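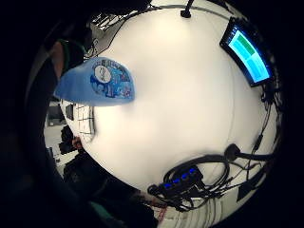

4.3 The open afternoon at Asstead

Visitors changed the way our operators worked, and that is the main thing to report from Asstead. The open afternoon was in August, in the same room we use for normal recording, with the same table tools and the same software. We moved nothing out of the way beforehand except two stools. Reach and clutter were therefore what they always are: in Figure 6 the flat blue piece with the cartoon print lies on the white surface with the black cables looped over to the right of it, the hub with its row of small blue lights in among them and the display up in the corner. Anyone picking the piece up has to think about the wires. Our regular operators have stopped noticing them. Visitors noticed them at once, and asked.

The afternoon ran in two sittings, 28 visitors over both, 50 minutes each sitting. Shorter than planned. The first group arrived late from the Idgate site and we did not want to cut the second one to make up for it. Each sitting had the same order: a short talk by Femke Dijkstra, a run of the task by a trained operator with the hand-held gripper, then the visitors' own turns, then questions. In practice the questions started during the talk and never really stopped. We let them. Notes were taken by hand by Jozef Mertens, who stood at the side and wrote down what was said and by whom (visitor, operator, host) but no names.

The task was the one from Section 3. Pick up a thin flat piece, turn it so the printed side faces out, set it down, let go. No time limit. We picked it for the open afternoon for a dull reason, it was the task the operators were already recording that week, and changing over costs a morning. It turned out a decent choice for a public showing though. People understand it without being told. It also looks easy and isn't, a thin piece on a smooth curved surface slides before it lifts, and the visitors found that out on their first go.

What the operators did differently

Three things, in order of how sure we are.

First, they slowed down. Both operators said so afterwards without being asked and the recordings agree with them. The approach to the piece was slower and the release was a lot slower, with a pause before opening the jaws which we do not see in the ordinary sessions. One operator put it as "waiting for them to see it". That pause is a problem for us. A policy trained on enough of these would learn to wait for an audience.

Second, they talked while moving. We had asked for this, so no surprise, but we had not thought about what it does to the motion. When the operator turned to speak to someone the gripper drifted with the shoulders. Small drift, and easy to spot in the playback once you know. The operators were not aware of it. Dijkstra now asks people to finish the movement, then talk. It works most of the time.

Third, and this is more of an impression, they avoided the grasps that sometimes fail. In normal recording an operator will try the piece from whichever side is nearest and recover if it slips. In front of visitors they went for the safe side every time, even when it meant a longer reach over. Nobody likes dropping things in public. We can't put a firm number on it as the start positions were not controlled on the day, and we would want a proper comparision before saying more.

What the visitors did

Most visitors closed the jaws too early. The usual beginner's error, seen in every training session we have run, and the reason for the practice block described in 3.2. Visitors got no practice block. Some got the piece on the second go and some never did, and gave the tool back quite cheerfully.

More useful was where they looked. Trained operators watch the object. Visitors watched the display, at least to start with, and tried to steer by it. The view on it is narrow and bends a good deal at the sides, so steering by it is hard work. Several asked whether they were meant to look at the screen or the table and the honest answer was that we had never said. It is not in the operator sheet. New operators have presumably been working it out on their own since the start of the project. It is in the sheet now, one line, near the top.

A few visitors held the piece steady with the other hand, close in to the view. Our protocol allows the free hand only for resetting between runs. A visitor who works in the packing hall at Brultuven said, fairly enough, that everyone she works with uses both hands for a part like that and that a robot with one arm was going to have a bad time of it. We have no good reply to this. The two-handed version of the tool is being tested, see Section 6, but the data reported in this paper is all one-handed.

Questions asked

Mertens sorted his notes into rough heaps the same evening. The largest heap was about cables. Why so many, do they pull, what happens if one comes out. (The recording stops and the run is lost. It does happen.) Then how long it takes to teach the robot one job. Dijkstra gave the figure for the present set, 2,000 runs for the flat pieces, and the reaction was split: people from the shop floor thought it a lot, people from the offices thought it very few. Then jobs, as in employment. The answers given there were not good, in our view, too quick and too vague, and for the next visit someone from Brultuven management should be in the room for that part. Then a handful of questions on what the camera keeps. Visitors wanted to know if they themselves were in the recordings. Yes, parts of them: the lens is wide, it takes in hands and a slice of the room, and a person standing near the table may well be caught. We had a consent form for people taking a turn and none for people watching. That was a mistake. All recordings from the afternoon were kept out of the training set, and views with bystanders are to be deleted once the notes have been checked against them.

One visitor asked to see a failure. None of the operators' demonstration runs had failed in her sitting, see above on safe grasps, so Dijkstra took the tool and tried to fail on purpose. Harder than it sounds. She got it to slip on the fourth try and that got the best response of the whole day, people came closer, started suggesting things. We would build this in from the start another time. A run which goes wrong shows what the work is like far better than a clean one.

Changes made since

The Jang wrist mount, which was used for the second sitting only, has gone back to the old fitting. It was lighter but visitors with small hands could not reach the trigger and two of our own operators had been complaining in private. The sheet has the line on where to look. Watchers sign the same form as everyone else. The talk has been cut and the first turn on the tool comes before it, so people know what the thing feels like in the hand before someone explains the learning side to them.

We did not tidy the cables. There was some argument over it. Dijkstra wanted them clipped down for the next visit so as to look less alarming, Mertens wanted them left, on the grounds that they are in all the other recordings and clipping them for one day would make that day's data different agian for no gain. Left as they are for now. If later visits are to be recorded for training after all then the table has to match the ordinary sessions, and the 9 operators on the rota would need to agree to being watched, which so far two of them have not.

Limits of this section are plain. One site, one afternoon, one task, and notes taken by a member of the project. The slower release is the only effect we would stand behind, and it is carried forward into the filtering step in Section 5, where runs with a long pause before opening are marked and looked at by hand before they go in.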